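A Weekend Bottle from Motwood
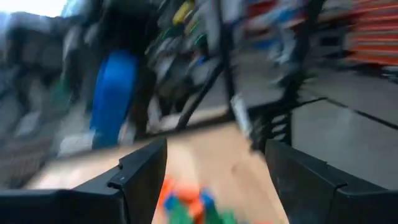 How I came to it

I had been meaning to try something from the Motwood distillery since they started selling under their own name. The shop in Vodumdale had two of their gins and one rye, the Sutcliffe. I bought the rye. It was 50 dollars, a bit more than I usually spend.

In the glass

It is bottled from small batches, and mine was number 269. The nose is mostly caraway and orange peel. Neat, it was sharper than I like – a few drops of water fixed that. After that I got black pepper, honey and a dry finish that hung on for a good while.

I also made a Manhattan with it and the vermouth got a little lost. Next time I will use less rye.

The Clostadine, their older one, spends 11 years in the barrel and comes out in December. The shop expects to get two cases. I put my name down for a bottle.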